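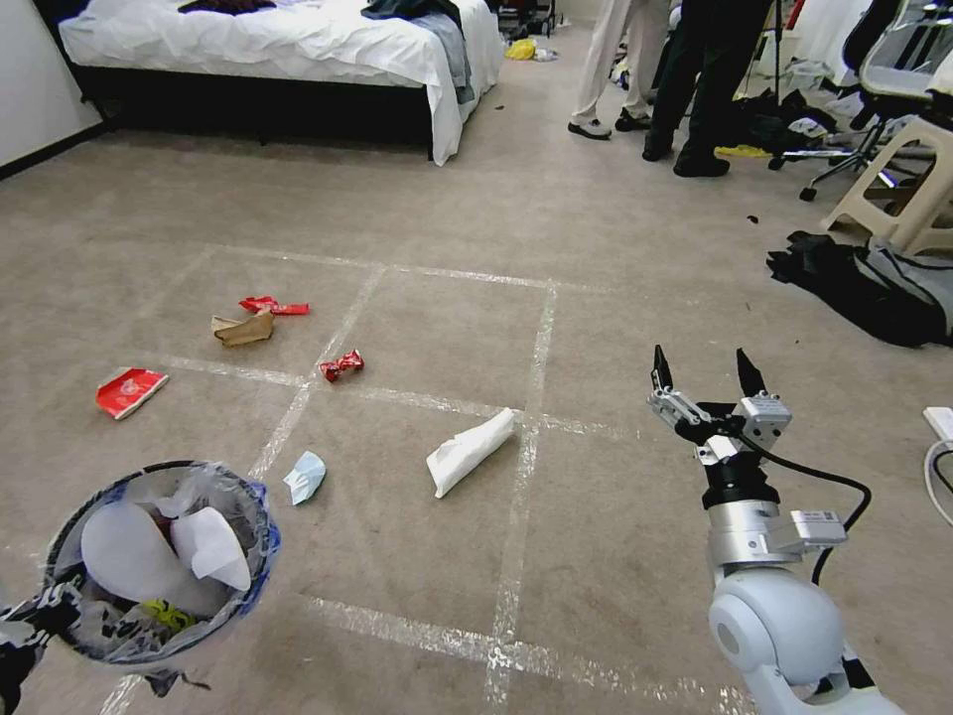

Most of my time on the litter-picking cell at Prirkau goes on the right arm, and most of that goes on its cable. I was back in the bedroom with it for the start of May and wrote down what I do, mainly for myself. First the fingers: open them fully, wipe the black tips, close them on a feeler strip, open again. Then the cable. It has to leave the wrist in a loop, as it does here, with enough slack for a full turn. Last August I had it tied too short and it pulled out of the connector after 24 runs. I now check it every 1,000 grips and swap it at 2,521, an odd number that came from the log of the one that failed.

The floor comes next. I press the tape down along its whole length, then put the rubbish out again. Tissues are the worst thing for the Kemeys grip settings, as they fold under the tips. Wrappers are easier. I dropped the closing speed to 6 on the Stundoser panel and left it there. 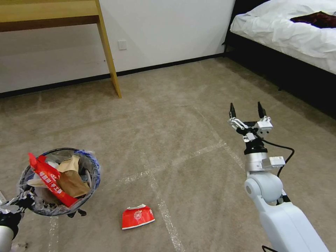 *Left gripper on the rim of the bin, right one open.*

The left arm needs less doing to it. I check the bolts at the base and look at the tips for wear – the bin rim is hard on them. The spare set from Purnivell is a slightly tighter fit and I haven't decided whether to file it down or send it back. I've also ordered a longer cable for the right side.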